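Dantas planner: gripper width drifts between left and right hand when replaying demos

ismael_figueiredo
18 November 2018
Hi all, long-time reader, and I finally have something worth bothering you with. I've been feeding two-handed tidying demos through Dantas (the planner that came out of the Irine project, for anyone new), and replay is lovely until the hands have to cooperate. The left width channel comes in behind the right one by 89 ms, so one hand closes while the other is still thinking about it. I'm logging poses at 60 Hz and widths at 20 Hz, and I suspect the resampler.

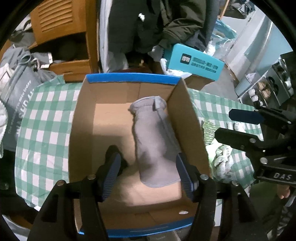
Does Dantas interpolate the width channel before it aligns the timestamps?
It interpolates first and aligns afterward, unless you set align_first in the config, and the default has been that way since January.

senholm_bits
Oh, I remember this one! I lost a good part of a week to it. Turn on align_first, then throw out your cached trajectories, or you'll be replaying the old ones and cursing at your screen like I was.

erica.magalhaes
I'm going to disagree a little, with love. Aligning first hides the lag, but if the two hands run on separate clocks it creeps back over a long recording. Dreslow does a proper clock fit per device and it's worth the extra setup.

senholm_bits
Érica, sure, but Dreslow wants a calibration file for every session, and mine are short. For short clips the flag is plenty. 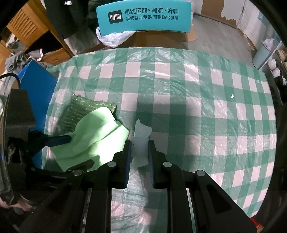 erica.magalhaes
Width thresholds are the other thing I'd look at, Ismael, while you're in there. Dantas decides "grasped" from one closing width for everything, and that's fine for a box but hopeless for soft stuff. With a crumpled tissue pinched between the pads and the other gripper on a mint-green cloth, you want a threshold per hand, and I'd go by where the width stops changing over any fixed number. I have a small patch for that if you want it.

ismael_figueiredo
Yes please to the patch! I set the flag and cleared the cache, and the lag is gone on the short clips. On my longest one (2052 width samples) it does drift toward the end, so you're both right, which is very annoying of you. Trying Dreslow tonight.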